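Grundanska Reading Circle, September meeting
Minutes, typed up by me from my own scrawl, so shout if I've got you wrong

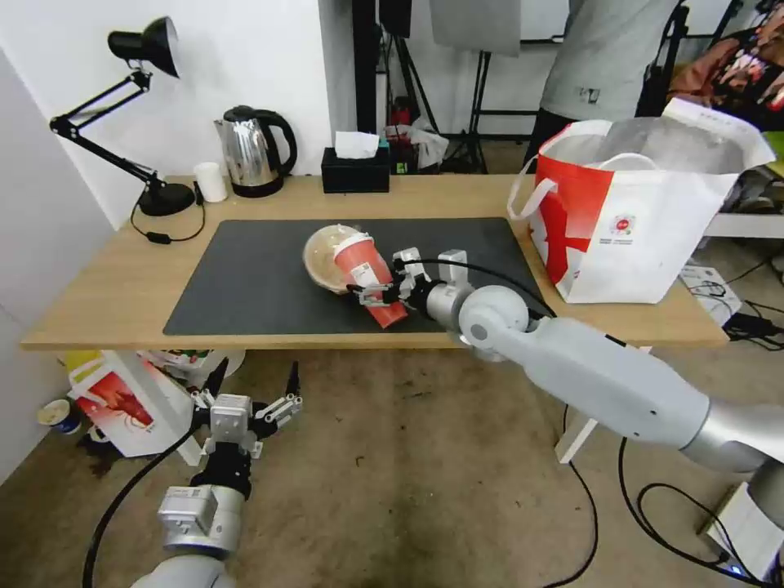
*Red and white cup on the desk mat.*

We got going at ten past seven with 10 of us in the room, which is a good turnout for the month everybody's kids go back to school. I took the notes again (I like doing it, please stop apologizing to me). Last month's minutes were approved with one fix: I'd written that we found the Brurix book on stage lighting "unreadable," and the person who said it wants it on record that she said "unreadable after dinner."

**The book**

This was our second and last session on *The Fedoruk Lectures*, the ones on how songs get translated for singing. We'd agreed to read up through the end of lecture 8, and most of us did. I finished mine on the bus over, so I came in all fired up and probably talked too much in the first half hour. Sorry!

The big argument was over the chapter where the author says a translator should give up rhyme before giving up vowels. Our choir people loved it. One of them sang us the same line twice, once with an "ee" on the high note and once with an "ah," and I have to say I got the point right away. The poetry side of the table wasn't having it. They feel that if you drop the rhyme you've got a different song, and they kept going back to the lullaby on page 22, where the unrhymed version does sit there kind of flat. We went back and forth on that lullaby for ages. Nobody moved an inch, and it was the best talk we've had since spring.

Other things that came up, in no special order:

- The footnotes. Half of us skip them, and the other half think they're the best part. There's a whole feud with a reviewer going on down there, and I had missed it completely.
- Lecture 4 repeats a lot of lecture 1. We guessed these were given live to different crowds and never trimmed for print.
- The new preface is short and pretty gushy. One member said she'd rather have had an index. Strong agreement on the index.
- Whether you need to read music to enjoy the book. I don't, and I did, though I skated over the printed examples. Two people said they got stuck there and nearly quit.

We did our usual show of hands at the end. Everyone would recommend it to a friend who sings, and we split down the middle on recommending it to a friend who doesn't.

**Next book**

Three titles were put up. The history of puppet theater lost out early on price, as it's only in hardcover. The collected letters of a touring pianist had its fans (me!) but it's enormous, and we'd need to spread it over the whole winter. So we went with the Gemov paperback on movie music, the revised edition with the added chapter on silent film. Please try to get the revised one. The page numbers don't match the old one, and we all remember how that went last time.

We'll read the first four chapters for October. If you've got a favorite score, bring a couple of minutes of it to play. The speaker in the cupboard works again, but it only takes a cable, so bring whatever plug your phone needs.

**Housekeeping**

The library has asked us to be out a little earlier so they can lock up. We agreed to start at a quarter to seven from next month and see if that works for the people coming straight from their jobs. If it doesn't, we'll go back to seven and just talk faster.

The copies we borrowed as a set are due back before the next meeting. Mine has pencil in it and I'll be erasing all weekend. Leave yours at the front desk with the Grundanska slip tucked inside, please, or they get shelved as regular stock and we have to go hunting for them.

Someone asked about a trip to hear one of the translated song cycles sung live. Lots of interest, no date yet. I said I'd find out about group tickets and post what I hear on the sign-up sheet.

There's also a gray cardigan left over from August. It's on the hook by the door.

We wrapped up at ten to nine, though the lullaby crowd was still at it in the parking lot when I left.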